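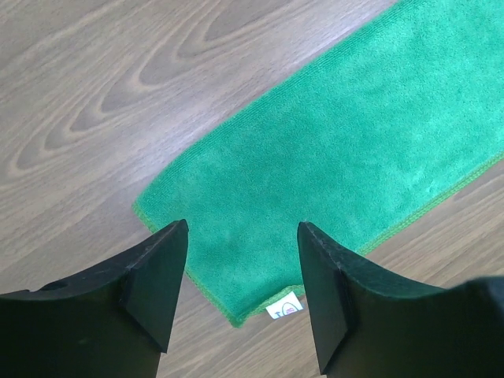

손목 카메라로 바닥의 천 집기: 그리퍼 정렬과 파지 높이 설정

작성일: 2025년 9월 14일

1. 전제 조건

공용 작업실에서 조립한 탁상형 팔을 바닥 높이로 내려 쓰는 구성을 기준으로 한다. 제어 보드는 Kokuvis, 그리퍼 구동부는 Likholm 키트이며, 핑거는 출력물이다. 다른 보드를 쓰는 경우 명령 이름만 바꾸면 절차는 같다. 팔의 원점 복귀와 관절 한계 설정은 끝난 것으로 본다.

대상물은 초록색 극세사 천 한 장이다. 가장자리에 얇은 박음선이 있고 짧은 변 모서리 쪽에 흰색 케어 라벨이 달려 있다. 접힌 곳 없이 펼쳐진 상태에서 시작한다. 구겨진 천은 잡히기는 쉬우나 파지점이 매번 달라져 설정값을 비교할 수 없다.

2. 준비물

- 손목 카메라(초점 고정형 가능)
- 두께 게이지 또는 명함 몇 장
- 마스킹 테이프
- 무광 검정 핑거 한 쌍, 끝단 안쪽에 경사면이 있는 형상
- 극세사 천

핑거는 무광이 낫다. 유광 출력물은 천의 색이 반사되어 색상 마스크에 핑거 일부가 섞여 들어온다.

3. 카메라 고정

카메라 브래킷을 조이고, 그리퍼를 최대로 연 상태에서 양쪽 핑거 끝이 영상 아래쪽에 모두 들어오는지 확인한다. 한쪽만 보이면 브래킷이 돌아간 것이다. 나사를 반 바퀴 풀고 다시 맞춘다.

자동 노출은 끈다. 나뭇결 바닥은 약하게 빛을 반사하므로 팔이 내려갈 때 밝기가 흔들린다. 자동 화이트밸런스도 함께 끈다.

4. 천 영역 분리

HSV 색공간에서 초록색 범위를 잡는다. 극세사는 털의 방향에 따라 밝은 부분과 어두운 부분이 생기므로 V 하한을 넓게 둔다. 바닥은 회갈색 계열이라 채도 조건만으로도 대부분 제거된다. 나뭇결의 짙은 띠가 남으면 S 하한을 조금씩 올린다.

박음선은 천 본체보다 밝은 연두색이다. 색상 범위를 지나치게 좁히면 박음선이 마스크에서 빠지고 윤곽이 안쪽으로 밀린다. 마스크를 원본 영상에 겹쳐 놓고 박음선까지 포함되는지 본다.

라벨은 흰색이므로 마스크에 포함되지 않는다. 그대로 둔다. 라벨을 파지점으로 쓰는 방법도 시험했으나, 라벨이 천 밑으로 말려 들어가면 검출이 끊긴다.

5. 접근 자세

짧은 변의 윤곽을 직선으로 근사하고 그 각도를 구한다. 핑거가 짧은 변 모서리의 양쪽에 하나씩 오도록 손목을 돌린다. 천의 긴 방향이 영상에서 대각선으로 놓여 있어도 무방하다. 긴 변을 기준으로 삼지 않는다. 천이 영상 밖으로 이어지는 경우 긴 변의 끝점이 없어 중심 계산이 어긋난다.

회전 명령이 90도를 넘으면 반대 방향으로 돌린다. 케이블 여유가 부족한 구성에서는 이 조건을 반드시 넣는다.

6. 하강 높이

가장 시간이 걸리는 단계다.

가) 천을 치우고 그리퍼를 바닥 위에서 천천히 내린다.
나) 핑거 끝 밑에 명함 한 장을 넣고, 저항이 느껴지되 빠지는 높이에서 멈춘다.
다) 이때의 Z 엔코더 값을 기록한다. 필자의 장비에서는 431이었다. 장비마다 다르므로 그대로 옮겨 쓰지 않는다.
라) 천을 다시 놓고 같은 높이까지 내린다.

핑거 끝이 바닥을 긁으면 나)부터 다시 한다. 바닥재 보호가 필요하면 끝단에 테이프를 한 겹 붙이고, 그만큼 높이를 보정한다.

7. 닫기

구동부 전류 제한을 최대값의 22%로 두고 닫는다. 천이 집히지 않고 핑거만 맞물리면 하강 높이를 먼저 의심한다. 전류를 올리는 것은 그다음이다. 값을 크게 올리면 박음선 부분은 잡히지만 핑거 끝이 휘면서 좌우 정렬이 틀어진다.

닫는 속도는 낮게 유지한다. 빠르게 닫으면 천이 밀려나 주름이 핑거 사이에 들어오지 않는다.

8. 문제별 점검 항목

천이 한쪽으로만 밀림: 좌우 핑거의 높이 차. 손목 롤 영점 재설정.
마스크가 깜박임: 노출 고정 여부, 작업실 조명의 주파수.
들어 올리는 중 빠짐: 핑거 안쪽 경사면의 마모. 고운 사포로 면을 정리하거나 재출력.
윤곽 각도가 튐: 짧은 변이 영상 밖으로 나감. 접근 시작 높이를 올린다.

설정 파일은 높이, 전류, HSV 범위를 한 묶음으로 저장한다. 천의 종류를 바꾸면 6단계부터 다시 진행한다.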